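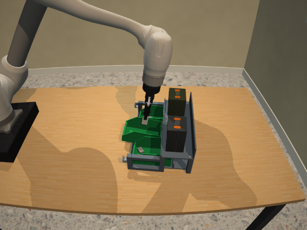
How Does a Website Get to Your Screen?

November
By the Fevside Kids' Page Team

Type a name, tap a key, and a whole page pops up! Words, pictures, maybe a game with a jumping frog. It happens so fast that it feels like the page was sitting inside your tablet all along. It wasn't. It was on another computer, maybe in the next town or maybe across an ocean, and it had to be asked for, found, packed up and sent to you. Let's follow one page on its trip.

It starts with a server

A server is a computer whose job is to hand things out. You can think of it like the person behind the counter at a library. You ask for a book, and they go and get it. A web server does the same thing with web pages, and it does it all day and all night.

Servers don't look very exciting. Many of them are flat metal boxes with no screen and no mouse, stacked up in tall racks like trays in a bakery. Big buildings full of them are called data centers, and they are LOUD inside, because every one of those computers has fans blowing to keep it cool. But a server doesn't have to be big or fancy. An old laptop in a closet can be a server too, if it's running the right program.

What's in a name?

Say you want to visit the website of the Wernstead Bug Museum. (Great beetles. Go if you can.) You type in the name, but computers on the internet don't find each other by name. They use numbers, called IP addresses. An IP address can be a long string of numbers with dots in it, and hardly anyone wants to remember that!

So your computer asks for help. It sends a question to a special kind of server that works like a giant address book. This address book system is called DNS, short for Domain Name System. Your computer asks, "What's the number for the Bug Museum?" and DNS sends the number back. All of that is usually over before you've blinked.

Knock, knock

Now your computer knows where to go. Your browser, the program you use to look at web pages, sends a message to the museum's server. The message is called a request, and it says something like "Please send me your front page."

The server reads the request and gets to work. On some websites, the page is already finished and waiting in a file, so the server just sends it. On lots of others, the page gets built right then, for you! The words are kept in one place, the pictures in another, and a program puts them together like a sandwich. That's handy for the museum. If someone there wants to add news about a stick insect, they type it into a form and press a button, and the program fits it into the page. They don't have to build the whole thing again.

Chopped into pieces

The page is ready, and this is my favorite part. It doesn't travel in one lump. It gets chopped into little pieces called packets. Each packet carries a bit of the page, plus a label saying where it's going and a number that tells where it fits.

Picture mailing a jigsaw puzzle to your cousin, one piece per envelope. If a big photo of a beetle needs 92 packets, that's 92 envelopes. Some might go through the town of Kondley and others might take a different road entirely. They could even show up in the wrong order! That's fine, because of the numbers. Your computer lines them up and checks for gaps, and if packet 2 is missing, it gets sent again.

The packets are steered along by machines called routers. You might have one at home, a small box with blinking lights. A router looks at each label and picks where to send the packet next. Then the next router does the same, and the next, until the packet reaches you.

Putting it all together

When the pieces arrive, your browser has a job to do. The page comes as instructions written in a language called HTML. HTML says things like "this is a heading" and "put the beetle photo here." Another language, CSS, tells the browser about colors and sizes and where things go. And if anything on the page moves or plays or changes when you tap it, there's a good chance that's a third language called JavaScript.

Want to peek at the instructions? On a computer, many browsers let you right-click on a page and choose "View Page Source." Ask a grown-up first if it's a shared computer. It looks like a big jumble, but hunt around and you'll spot words you know from the page.

Try it: be the internet

You need a few friends, some paper and a pencil.

Write a message of over a dozen words. Cut it up so there's one word on each piece, and number the pieces on the back. One friend is the browser and sits at the far end of the room. Everybody else is a router. Hand out the words, mix them up, and let the routers pass them along any way they like. The browser puts the message back in order using the numbers.

Now play again, and have one router "lose" a piece. Can the browser work out which number to ask for?

Words to know

Browser: a program for looking at web pages
Packet: a small piece of something sent over a network
Router: a machine that passes packets along
Server: a computer that hands out pages and files when asked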